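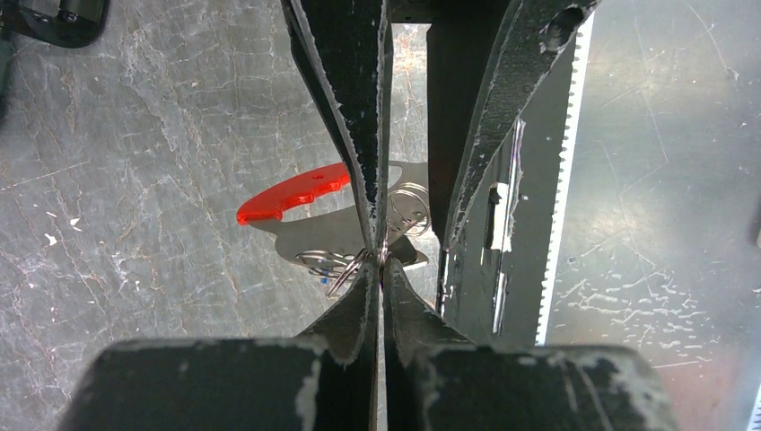
Do you let people drive the thing themselves, or do we just stand behind a rope and clap? A visitor wrote that on our sign-up sheet before our first open day, and we liked the question so much that we built the whole afternoon around it. Yes, you get to drive. There is no rope!

Hi, and welcome to Uvham. We're a small robotics workshop and night school on the second floor of the old Fullirau building in Wornport (go past the bike racks, take the green door, and please don't ring the dentist's bell by mistake). I started it with two friends and one secondhand arm, and we've grown to 9 people and more extension cords than I'd like to admit.

What we do is teach robots to handle the small, fiddly stuff. Keys, key rings, tags, clips, all the junk that lives at the bottom of your bag. Big square boxes are easy and, to my mind, a bit dull. A bunch of keys lies differently every time you drop it, the rings slide under each other, and the metal throws the light back at you. I could watch the arm work on that kind of thing all day, and some weeks I pretty much do.

Our gripper fingers are black, pointed at the tips and scuffed white along the edges. People ask if we're going to replace them before visitors come. We're not! We like them that way, and kids always want to run a thumb along the rough bits (fine by us, once the power is off).

About the open days

We hold one every January and another when the evening class finishes up in spring. Doors open at 3 and the first demo starts 15 minutes later, which gives everybody time to find the coffee. We take 30 visitors at a time and split you into small groups so you can get right up to the table.

The demo itself goes like this. One of us puts a little pile of things on the gray marble-patterned table and talks you through what the arm is going to try. Then it tries. Sometimes it goes beautifully and sometimes it chases a ring across the table for a full minute while a room full of strangers cheers it on, and I'd be lying if I said I had a favorite between the two. After that it's your turn at the controls. You'll be clumsy at first, everyone is, and then something clicks in your hands and you don't want to give up the seat.

We also show Song, our own practice software, on the big screen by the window. Song keeps a record of every try, good and bad, and you can scroll back through your own and groan.

Children are very welcome from age 8 if a grown-up stays with them. Tie back long hair and leave scarves on the hooks. The elevator is slow but it does come.

Evening classes

If the open day gets you hooked, the beginners' class runs for eight weeks and you don't need to know any code. Bring a notebook and something small and awkward from home for the arm to have a go at. Sign-up is at the front desk or through the contact page, and we usually write back the same evening, after the arms are switched off and somebody has swept up.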